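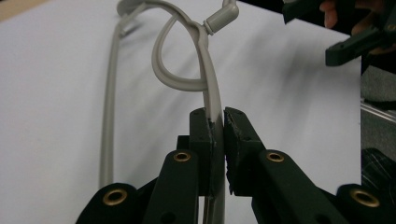 Light gray tubing looped over itself, with a plastic elbow connector.

Liltotstead Police Department
Office of Crime Prevention

Securing the Home Workshop, Garage and Shed: Tips for Residents

The Liltotstead Police Department recorded 1,091 theft reports last year. Of these, 316 concerned property taken from a garage, shed or home workshop. In many of the reports the owner was unable to give a serial number, a model or a clear account of what was missing. The following tips were prepared by the Office of Crime Prevention for homeowners, renters and landlords.

Doors and locks

Keep the overhead garage door closed when no one is in the garage, including during yard work on the other side of the house. A door left open for an afternoon shows the contents of the garage to everyone who passes.

The door between an attached garage and the house should be treated as an exterior door. It should be solid, and it should have a deadbolt that is locked at night. Residents who would never leave the front door unlocked often leave this one open all year.

Shed doors are commonly held by a light hasp and short screws. Replace the screws with carriage bolts that pass through the door, with the nuts on the inside. Choose a hasp that covers its own fasteners when closed. A padlock with a shrouded shackle leaves little room for bolt cutters. If the hinges are mounted on the outside, replace one screw in each leaf with a one-way screw, or use hinges with pins that cannot be removed.

Sliding windows in a workshop can be held with a length of dowel cut to fit the lower track. Cut it snug. Test the fit from the outside before relying on it.

Do not leave a spare key under a mat, on a door frame or in a flower pot. A neighbor is a better choice.

Garage door openers

Remove the opener from the car when the car is parked in the driveway or on the street. An opener left on a sun visor, together with a registration card in the glove box, gives a thief both the means of entry and the address. Residents who park outside may wish to use a small keychain opener instead.

When moving into a home, clear the memory of the opener and program the remotes again. Instructions are normally found in the manual or inside the cover of the motor unit. Change the keypad code at the same time, and do not use the house number.

Marking tools

Engrave hand tools and power tools with an identifying mark. An inexpensive electric engraver is sufficient for metal and hard plastic. Practice on scrap first. Place one mark where it can be seen and a second where it is less likely to be noticed, such as inside a battery compartment.

Do not use a Social Security number. Although this was once common advice, it exposes the owner to identity theft and is no longer recommended. A driver's license number preceded by the two-letter state abbreviation is acceptable, as is the owner code issued through the Fluda property register described below.

Soft items, including tool bags, extension cords and canvas covers, can be marked with permanent ink or a sewn label. Paint pen holds well on wooden handles if the surface is wiped with rubbing alcohol and allowed to dry before marking. A coat of clear varnish over the mark will protect it.

Marks do not need to be attractive. They need to be legible.

Keeping an inventory

A written inventory should state, for each item, the maker, the model, the serial number, the date of purchase if known, and any mark or damage that would help to identify it. Photograph the serial plate as well as the whole tool. Keep receipts in an envelope in the house, not in the workshop. A second copy should be stored with a relative or in an online account.

Sets deserve particular attention. A socket set or a set of chisels is often recovered in part, and the owner is asked to show which pieces belong to it. Note any substitutes or missing sizes.

Residents may list their property at no charge in Fluda, the register maintained by this office. The register assigns an owner code and can be searched by officers when property is recovered. Entries may be changed at any time by the owner. An entry in Fluda is not proof of ownership in court, and receipts should still be kept.

Storage inside the workshop

Portable tools of higher value should be kept in a locked cabinet or chest that is bolted to a wall stud or to the floor. A rolling chest that is locked but not fastened can be removed with everything in it. Lock the casters and run a chain through the frame to an anchor.

Bicycles, generators and pressure washers may be secured to a ground anchor set in concrete. Allow the concrete to cure for the full period given on the bag before putting any load on the anchor. Ladders should be hung horizontally and locked to their brackets, as a ladder left outdoors can be used to reach an upper window.

Cover workshop windows with frosted film or a plain curtain. Film is applied to clean glass with water and a few drops of dish soap, then smoothed from the center with a plastic card. Trim the edges with a sharp blade after the film has set.

Store gasoline and solvents in approved containers, away from any water heater or furnace. A locked door does not remove the need for ventilation.

Lighting and sightlines

A motion-activated light over each workshop door should be mounted high enough that it cannot be reached without a ladder. Aim the light down and toward the approach, and adjust the sensor so that passing traffic does not set it off. Shrubs beside a shed should be kept below the level of the window sill.

Outdoor cameras should cover the resident's own property. Check the time setting after each change to or from daylight saving time.

Buying secondhand tools

Under state law, a person who buys property knowing it to be stolen may be charged. Ask the seller for a receipt, compare the serial number with the paperwork, and look for places where a mark has been ground off or covered with fresh paint. Meet in a public place. The exchange area in front of the Vanness Street station is lit and monitored at all hours and may be used without an appointment.

If a theft occurs

Do not enter the building if there is any chance that someone is still inside. Call 911 from a safe place.

If the theft is discovered later, call the non-emergency line. Leave the door, the lock and the floor as they were found until an officer has given permission to clean up. Broken padlocks should be left where they lie. Have the inventory ready, and ask for the report number before the officer leaves. Additions to the list of missing property are accepted for 14 days after the report and should refer to that number. Insurers set their own deadlines, which may be shorter.

Recovered property

Unclaimed tools and equipment are held at the property room on Slaoui Road. Claimants must bring photo identification and the report number, together with a receipt, a photograph or a Fluda owner code. The property room is open on Monday until 4 p.m. and on other weekdays by appointment.

Questions about this page, and requests to borrow an engraver, may be directed to Dalia Radwan, Crime Prevention Coordinator, at the Vanness Street station. Engravers are lent to Liltotstead residents for one week.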